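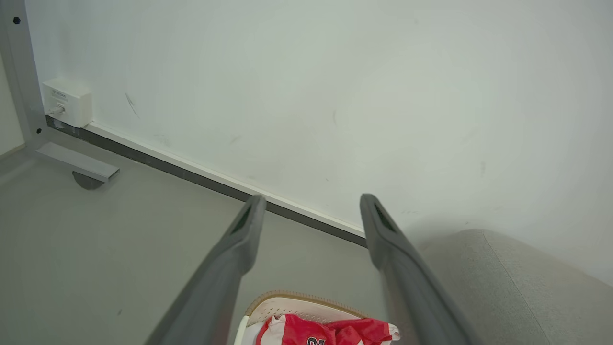 19th February

Long day, and I've got that buzzing behind the eyes from looking at logs. Got in before Lenni for once, which meant I had the good chair and the kettle to myself, and I'd promised myself I'd sort out the wrist view before anybody came asking for anything else.

So, the white wall problem. The tracker works out how the wrist is moving by picking out corners and edges and following them along, and it's perfectly happy as long as there's something to follow. Give it a great big plain wall and it goes looking for scuffs. It really does! I turned on the overlay and watched it cling to faint smudges like a climber on a bad day, then lose them, then decide the arm had slid sideways. The skirting board is lovely by comparison, a nice dark line with a white strip along the top, but a line only tells you so much. You can slide along it all day and it looks the same.

Worse than that, it was picking points on the gripper fingers. Of course it was - they've got those dark slots near the tips, nice crisp edges, never leave the view. And because they travel with the camera they vote very firmly for "we aren't moving at all". I'd been blaming the gains for two days. Two days! Helmi asked me last week whether I'd masked the fingers and I said yes with great confidence. I had masked them, in the old config, for the old mount. I shall have to own up.

New mask took me until lunch. I drew it by hand first and then felt guilty and wrote the thing properly, so it projects the finger shapes from the joint reading and grows the edge by 5 pixels. Reran the November recordings, all 36 of them, and the sideways slips are gone from most. Not from the ones that are nearly all wall, but I didn't expect that.

Pádraig came by at two with his planning question, and we ended up talking for ages (he'd brought the Zukcombe biscuits, so I wasn't going to send him away). He wants the planner to know when the view is poor, so it can pick a path that keeps something useful in sight. A desk foot, a socket box low on the wall, the seam on a bit of upholstery, anything with a bit of shape to it. I like it a lot. I also think it'll make the arm take some very odd routes, and Saimi H. will complain about cycle time, and she'll be right. We agreed to start with a small penalty and see. He wanted a map of the whole room scored in advance, I wanted a number worked out as we go from what the tracker already has. I think I won, or he was hungry.

The other Saimi has been poking at the labelling side. Clothes are a pain. A red and white top lying with a white shoe comes out as one lump, and the lettering on the fabric gets a box all of its own, as if "CA" were a thing you could pick up. She's trying a cap of 2,000 points per cloud before the split and it's quicker, but the lump is still a lump. I said I'd look tomorrow. I say that a lot.

Left the Letex build running when I went home, 800 tests and one of them flaky as ever. Must ring Ollden about the spare cable. Must also tell Helmi about the mask, first thing, before she reads the commit.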